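Setting up your Parnico heating timer
Section 3: Setting the clock and your first programme

By now the timer should be on the wall and clicked firmly onto its backplate. If the display is still blank, go back to Section 2 and check the batteries, as I've put mine in the wrong way round more than once and felt very silly about it.

You'll use three buttons here: Set, Up and Down. Leave the one marked Link alone for now - we'll get to that in Section 5 (it's for the Vevuvow receiver, if you have one).

1. Hold Set until the hours start to flash.

2. Press Up or Down to change the hour, then tap Set. Do the same for the minutes. It's a 24-hour clock, so twenty past six in the evening goes in as 1820.

3. Tap Set once more to save. The flashing stops.

Note: if you don't touch anything for 11 seconds the timer drops back to the main screen and forgets what you were doing. Just start again from step 1. 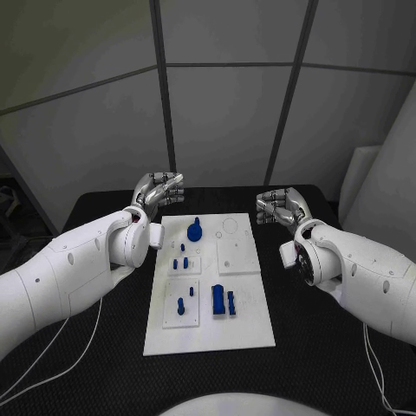
4. Now for the programme. Tap Set twice quickly and you'll see P1, which is your morning slot. I have mine coming on at 700 because I can't face a cold bathroom, but pick whatever suits your house!

5. Tap Set and choose the time you want the heating to go off again.

6. Carry on to P2 for the evening and repeat. If you don't want an evening slot, hold Down until you get two dashes.

Caution: don't let P1 and P2 overlap. The timer will accept it quite happily, then follow only the first one, and you'll be sitting there in your coat at teatime.

7. Hold Set until the little flame symbol comes up. Your programme is now running.

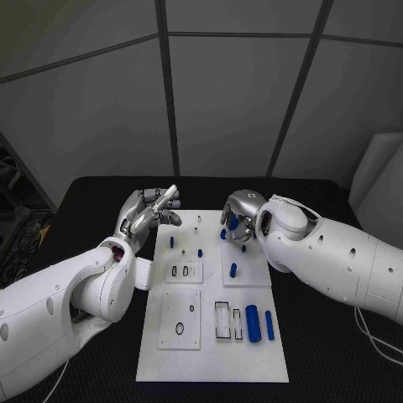

Ilham Ramadan
Guide writer, Mandagi
Updated Dec 16, 2025

A few things people ask me at this stage. Changing the batteries won't wipe your programme as long as you're fairly quick, but do check the clock afterwards. When the clocks go forward in March you'll need to move the hour yourself (steps 1 to 3 again, skip the minutes).

If you get locked out, the factory code is 1121. Type it with Up and Down, tapping Set after each digit, and change it as soon as you're back in - Section 6 has the menu for that.

Caution: if your boiler has its own built-in timer, set that one to always on before you leave this section. Two timers on one boiler will argue, and the heating only comes on when they both agree.

Next, go to Section 4 for holiday mode.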